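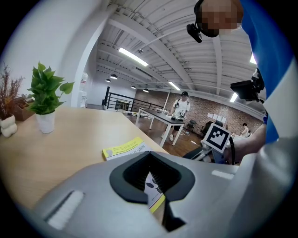 Chapter 3
Plants and Paper on the Same Table

I killed my first office plant with a brochure. It was a pothos, the easiest houseplant there is, and I had propped a stack of fold-outs against the pot because that was the only free spot on the table. Every time I watered, the paper got soggy, so I watered less and less, and by April I had a pot of brown string. (The brochures didn't do so well either.)

So this chapter is about shared tables, the kind you find in big open rooms, where the greenery and the handouts have to get along. In Chapter 2 we set up a whole reception corner from scratch. Now we're going smaller, down to one tabletop, and I think you'll be surprised by how much there is to say about it!

Let's start with the wood. A pale, smooth tabletop is lovely to look at and it shows everything: rings, drips, potting mix, the ghost of every mug. I like pale wood anyway. Leaves look greener against it, and a bright cover, say a yellow and white booklet, can lie there all by itself and still catch your eye from the other side of the room. You don't need a stand or a sign. If your booklets are gray or beige, you may have to work harder, and we'll get to that in the section on color.

Next, the pots. White pots are my usual pick for a table like this, and I mix the shapes. A plain cylinder suits a leafy plant with big heart-shaped leaves, which is busy enough already. Something thin and grassy can carry a fancier pot, one of those bubbly ones that look like a pile of little balls. Try swapping the two around at home and see what you think. My students at the Viltville evening class did this for a whole session and argued about it all the way to the parking lot.

Then there's water. Find out where the nearest water is before you choose a single plant. If there's a dispenser in the room, people will top up the pots from a paper cup whenever they feel like it, and a pothos that gets a drink from everybody has wet feet all year. Pick one person. Write it down.

And light, of course. A loft with a mezzanine is a tricky one, bright by the windows and dim along the walls, and a planter pushed back into the shadow gets a lot less than the one at the front of the table. Swap them now and then, or put something tougher in the back. I did the planting for the Rarna building, 51 pots over two floors, and the ones along the wall were the only ones I had to replace.

One more thing before we get going. Keep paper toward the front edge and pots toward the back, with a hand's width of bare table between them. People reach for booklets without looking, and a sleeve will take a pot with it.

What you'll need for this chapter

A table you're allowed to rearrange
Two potted plants, one leafy and one grassy
A few booklets or flyers of any kind
A saucer for each pot
A notebook and a pencil

Words to watch for

Drip zone: the part of the table that gets wet when you water
Reach line: how far a seated person can stretch without getting up
Trailing habit: the way a plant like pothos hangs down as it grows

Warm-up

Clear your table completely and wipe it dry. Put the plants back first, then the paper, and sit down in every chair. Write down what you can reach and what you knock into. Keep the page, as we'll use it again in Section 3.1, where we draw the drip zone.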